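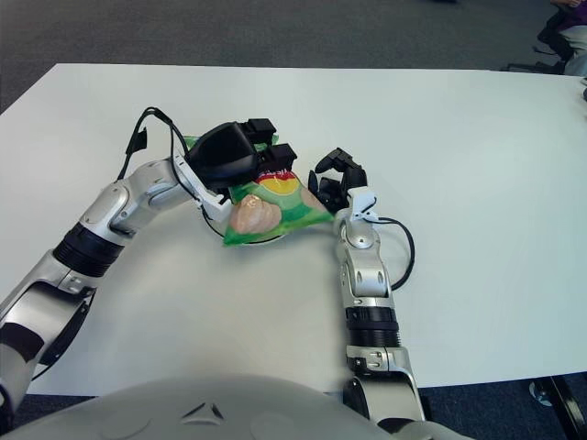 4. What changed at the bench

4.1 The job before

Gromum packs snack trays for meetings and hotel rooms. The Khaemba site is the smaller of its sites and the one where most of the odd orders end up. Mixed trays, short runs, late changes. Before the trial the whole thing was hand work: take a bag, set it on the plate, face it up, check the seal, slide the plate on. Pace set by whoever stood at the end of the line. People traded places when they got sore or bored and no one wrote it down.

We mention the trading because it shows up again below. It was not in the job description and it was not in the process map Gromum gave us either. Management knew, sort of. The supervisors knew for sure.

The work is light. Bags weigh next to nothing. What people complained about was the neck and the standing, and having to look at every single seal. Several also said they liked the bench for the talk. Hard to put a number on that one, so we didn't.

4.2 The station

The trial station runs on Skokano, the in-house control software, and has two arms over a plain white table, each arm ending in a black hand with several fingers. A bag of chips goes on a clear round plate and the hands work from either side (Figure 3). Chips are a bad choice if you want easy. The bag is full of air, it gives when touched, it slides, and no two lie the same way. Workers pointed this out to us in the first hour. One called it "the worst thing on the menu and also half the menu."

Placement on the plate is judged by a person, by eye. The written rule says the bag has to sit "square and centered", which doesn't say much about a bag that is bigger than the plate in one direction. So people made up their own rule. Early shift accepted an overhang if the logo faced up. Late shift sent the same bag back. Neither was wrong by the text. We only found out when we put the reject sheets side by side, and the difference had been read upstairs as a machine fault.

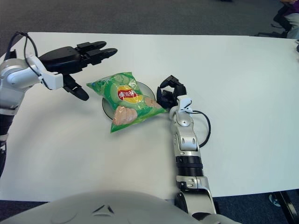
This matters more than it sounds. The reject rate was what Gromum planned to use to decide whether the station stays. If the rate is partly a matter of who is on shift, then the decision is too. We raised it on site, the rule was rewritten, and the new one has a drawing. Rejects from before the rewrite are left out of everything that follows.

4.3 Who watches

Each run needs an attendant. The attendant loads the plate, starts the cycle, stops it if needed, and fills in the log. It can be done sitting down, which everyone we talked to named first when asked what was better. Necks, backs, feet. No surprise there.

What got worse was the attention. At the old bench your hands kept you awake. As an attendant you look and wait. Workers told us the hard part is a long stretch with nothing wrong, then one bag pinched at the corner and you have to be quick. By the end of a stint they felt more tired than after packing, a different tired, and most had trouble saying why. Stints were set at 80 minutes by the trial plan. Nobody on the floor was asked. After the first complaints the supervisors quietly let people hand over early, which is the old trading coming back under another name.

The log is the other thing. We coded 176 entries. A large share had nothing to do with the arms at all: wrong bags delivered, no plates, label roll out, door left open and cold air. The log was ment for stops and faults, but it was the only form on site that somebody upstairs read every week, and people worked that out fast. We think this is a good outcome and the company does not quite agree. From the engineering side the log is noisy. From the floor side it is the first time a missing plate got answered.

4.4 Skill and who gets it

Attendants were picked from the packing bench, 6 in all. The choice went to people with a steady schedule, which left out those on split hours, mostly the newer ones. So the sitting job with the training went to workers who already had the better hours. Not planned by anyone, as far as we can tell. Just how the roster fell out.

The training itself was short. How to start and stop, where to stand while the arms move, how to clear a bag. Nothing about why a grasp fails. Attendants picked that up on their own anyway and were good at it – they could call a bad pick from the way the bag lay before the hands closed. They had words for it: "fat end", "rolling", "asleep". None of those words exist in Skokano, where the choices are a short list of codes. A bag that rolled and a bag that was laid down badly get the same code. We tried to recover the difference from the free text field and partly could, when the handwriting was scanned well enough.

The engineers asked for these words late in the trial. By then two attendants had stopped writing in the free text field at all. One said it felt like talking to a wall.

4.5 Pay and the old bench

Pay did not change. Trokoter, the agency that supplies part of the staff, has attendants on the packer rate, and Gromum follows the same line for its own people. The argument is that the job is lighter. The workers' argument is that they now answer for the station when it stops. Both true. It was still open when we left the site; last talk we sat in on was 2018-06-05 and it ended without a date for the next one.

The old bench still runs next to the station. It takes the odd orders, so it now gets a larger part of the awkward stuff and fewer of the plain runs that used to give people a rest. Nobody measured the bench during the trial since it was not the thing being tested. We should of asked for it at the start and did not. Treat the bench as a gap in our data.

Figure 3. Bag of chips on a clear round plate, one black gripper at each side.

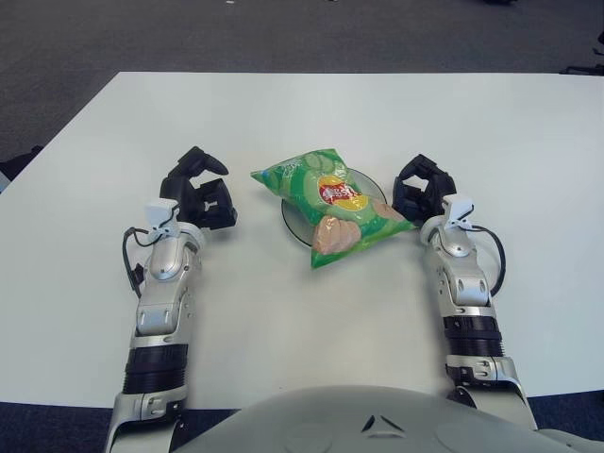 Does the station replace the packers?

At Khaemba it moved them around. Headcount stayed the same through the trial, with some packers working as attendants and the rest keeping the hand bench going on the orders the station does not take. What happens after the trial depends on order volume and on the reject rate under the new rule, and we have no data on either past June.

4.6 Limits

One site, one product type for most of the runs, and the interviews were done on breaks, some of them rushed. Late shift is thinner than early shift in our notes. Agency staff may have held back, a few asked twice who would read the transcripts. Attendant tiredness is self-reported only. Coding of the log was done by one of us and checked by the other on a part of the entries, with disagreements mostly over what counts as a fault and what counts as a supply problem. Those were settled by going back to the site and asking the person who wrote the line, where they still worked there.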